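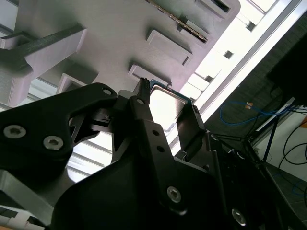
Subject: Re: [cell-build] Processor pick and place, finger tip geometry
List: cell-build, the Nukmont shared workshop list
Month: December

On the earlier thread, a list member wrote:

> I have been following the processor insertion notes and have three
> questions before I cut my own fingers.
>
> 1. Are you gripping on the heat spreader or on the edge of the
> circuit board? My calipers say there is very little board to
> hold once the spreader is accounted for.
>
> 2. What stops the chip from rotating between the tips? With two
> narrow contacts I get a hinge, and anything that brushes the
> lower edge turns the part.
>
> 3. Is the printed board stiff enough to give useful contact
> readings? Mine flexes in the middle and the arm believes it has
> touched down well before it has.
>
> I am using the stock parallel jaw settings from the Brunton
> config, 200 counts of closing current, no changes.

Taking these in order.

1. On the edges, never on the two flat faces. The spreader is smooth and the tips slide on it. One finger is narrow and has a ridged tip, the other is a plain black face that the part is pushed against. The ridges are coarse enough to feel with a fingernail. I tried finer ones first and they filled with dust from the print room within a couple of evenings.

The processors are dead ones from the scrap bin. Please do not run this with a part you care about. The ridges leave marks on the board edge, and I have not tried to establish what they do to anything that still works.

2. Nothing stops it from rotating except friction and the flat face. The hinge you describe is what I had when both tips were narrow. Replacing one of them with a longer flat face gives the chip a line to lie along, and the remaining rotation is small enough to deal with in software. The ridged tip should land close to a corner. If it lands at the middle of the edge the part can still pivot when the opposite corner touches something first.

Check the tip screw as well. It is the small one near the end of the narrow finger, and on my unit it backs out slowly. A loose tip looks exactly like a calibration problem. I lost most of an evening re-running hand-eye calibration before putting a hex key on it. Medium threadlocker has held so far.

3. The flex is real. My first print was a thin sheet with the blocks and pockets on top, and it bowed under the lightest approach. The current version is thicker and has more support underneath. I also print the raised blocks as part of the panel now, after the glued ones started to lift. Layer lines on the top face are visible but do not matter for this. Layer lines inside the pockets do matter, as a corner will catch on them. Run a scraper around the inside walls before mounting.

On the closing current: 200 is too high for this part. The stock Brunton config assumes something that can take a squeeze. With the narrow finger at a corner, the high setting tips the chip out of plane before the arm has moved at all. Lower it until the part slips when you pull it by hand, then come back up a little. I would give you my number, but our gear trains are not the same and it would not transfer. 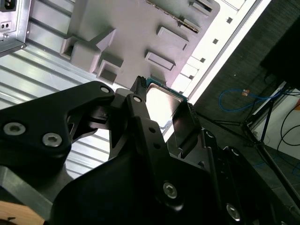

Clearance inside the case is the next thing you will run into. With the board on the bench the approach can come from nearly any direction. Inside the case, the power supply and the frame rails take away most of them. The finger links are wide compared to the tips, and it is the links that hit first. My collision model originally had the gripper as a single box, which made every path through the opening invalid. Splitting it into the links, the narrow finger and the main body gave the planner enough room to find something. The box for the main body should include the screw heads. They stick out further than the CAD suggests, since I used socket heads where the drawing has countersunk ones.

The other issue is glare. The spreader behaves like a mirror, and by a window it goes to full white in the wrist camera at certain tilts. My pose estimate used the spreader outline and would jump several millimeters whenever this happened. Two changes helped:

 – exposure is now fixed, set low enough that the black parts are nearly featureless
 – the fit uses the green edge of the circuit board wherever it is visible, and the spreader outline only as a fallback

Closing the blinds helps too, but I wanted something that does not depend on the time of day. At 4 pm in December it is a different room.

Logging: the Hevano driver writes one row per control tick and rotates the file at 2,000 rows by default. That is too short to hold a full approach and release, so the interesting part is usually split across two files. Change the rotation limit in the driver section, not in the logger section. The logger section has a key with the same name and it is ignored.

Firmware: if you are on the Trindine board, stay on version 6 for now. The newer one changes the sign of the finger position and the config parser does not notice. The gripper opens when told to close, and it does so at full speed.

Open items on my side:

 – the wide link could lose a few millimeters on the outside edge without getting weak, which would help near the frame rail
 – the flat finger face is glossy and picks up reflections of its own, so I want to try sanding it matte
 – release is still crude. The fingers open together, and the ridged tip drags the chip sideways as it leaves. Opening the flat side first would be better, but the linkage does not allow it, so I am looking at a small wrist move during opening instead

STL files for both fingers and the panel are in the usual folder on the workshop server, under insertion/fingers. The narrow finger on my gripper is metal. If you print yours, print it on its side. Printed upright, it snaps at the upper of the two small holes.

If you measure the flex on your own panel, please post the figures along with the print thickness and infill. I only have data for mine.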